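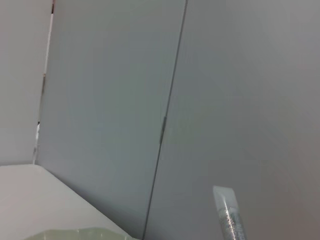

Teleoperation Working Meeting, Friday, 10:00
Present: Kam-wah Tseng (chair), Josée Paquette, Thiện Võ, Hưng Trương (minutes)
Apologies: Bình Thái

1. Previous minutes
Accepted. Item 4 (spare leader arm handle) stays open.

2. Demonstration status, Triver cell
Thiện reported 104 accepted demonstrations of the tube handover task. 16 were rejected at review, most for operator pauses longer than the limit in the recording guide. Target for the task remains 3,000 across all operators. Josée asked whether rejected runs are kept. They are, in a separate folder, and are not used for training.

3. Wrist view
Discussion of what the policy gets from the wrist camera at approach. With the gray panels behind, the outline of a clear tube is weak. The glitter fill and the highlight along the tube carry most of the contrast; the frosted tip reads as pale gray on gray. Kam-wah would like the panels left as they are until the first training run is complete. Josée prefers a darker backdrop now and wants her view minuted. Agreed: no change to panels before the first run. Hưng to fix camera exposure for all sessions.

4. Hand guiding versus remote control
Josée compared the two methods on the Trundar arm. Hand guiding gave smoother approach paths, but the operator's forearm entered the wrist view in several runs and those could not be used. Remote control is slower per run and gives cleaner video. Agreed: remote control for all recorded data. Hand guiding may still be used to set start poses.

5. Leader arm
Gripper trigger on leader arm 2 has play at the closed end. Operators are squeezing harder than needed to compensate. Thiện has shimmed it. Ghoneim has been asked for a replacement part, no delivery date yet.

6. Actions
Thiện: recheck trigger calibration on leader arm 2 before the next session.
Hưng: lock exposure, add the value to the session header.
Josée: revise the pause limit wording in the recording guide.
Bình: confirm storage quota on Clerneck (carried over).

7. Any other business
None. Closed 10:50.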